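14/03/2021

Sourdough log, second batch on the Kushwaha flour.
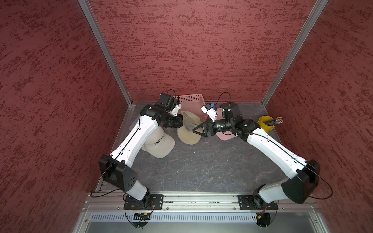

Starter fed at 6:10, equal weights flour and water, same jar as before. It doubled by early afternoon, which is slower than the Plultstead flour managed in the same jar. Kitchen was cold all morning. I moved it to the shelf over the boiler and it picked up within the hour.

Total dough weight 1,002 grams after mixing. Target was an even thousand, and the extra came from rinsing the bowl scraper into the mix. Salt held back 40 minutes. Four folds, the last one probably unnecessary. The dough was slack at the second fold and I was tempted to add flour. Did not.

Bulk ended when the surface showed small bubbles at the rim and the bowl wobbled when knocked. I have stopped going by the clock for this step. The times in the Skurkley booklet assume a warmer room than mine and gave me 2 flat loaves in a row.

Shaped into one round and one long loaf. The long one tore on the underside, so it went into the tin seam up. Both in the fridge overnight.

Oven: the dial is still off. The Trota thermometer reads lower than the dial at every setting, and the gap grows toward the top of the range. Will write the correction on tape and stick it to the door.

Also weighed the flour left in the sack, 89 grams short of what my notes say should be there. Either I missed an entry or the scale drifted when the battery was low. New battery in tonight. Will check it against the bag of sugar before baking.

To do: order rye before April, wash the linen cloths without softener, find the lid for the small jar.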